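Notebook – June, damp readings in the Gravo store

Logger 4 is back on the north wall, 54 cm above the floor slab, behind the paper racking. Logger 2 stays by the door. Both were set to the same clock before going up. Kamlesh Upadhyay wants the Dirine sheets moved off the bottom shelf until we have a full month of figures.
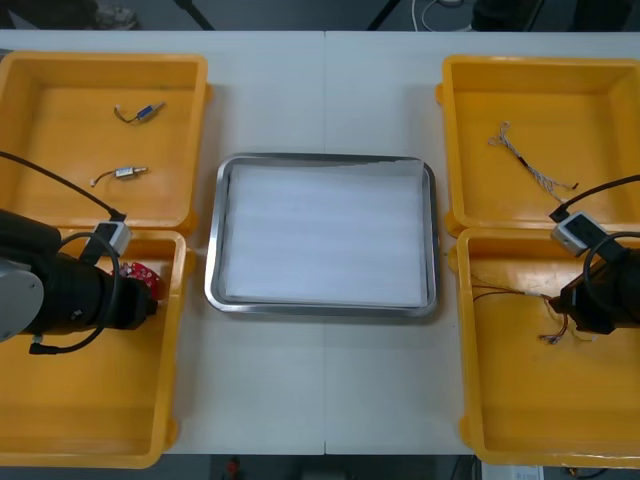 Page last changed: June, 16:20 (K. Upadhyay)

Door logger reads drier than the wall logger at every overnight point so far. The gap closes by mid-morning, when the Naidoo heater comes on. The spare probe disagrees with both – recheck it in the salt jar before trusting it.

Moisture meter on the plaster: highest at the skirting, falling off quickly with height. That looks like the slab edge and not the gutter, but it has not rained enough to rule the gutter out. 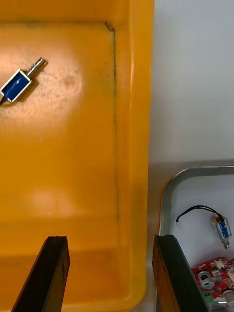 Nalo sealant is still in its tub. No point applying it until the wall has been read again with the heater off for a night. Log file 121 has a gap after lunch; battery contact cleaned, file kept.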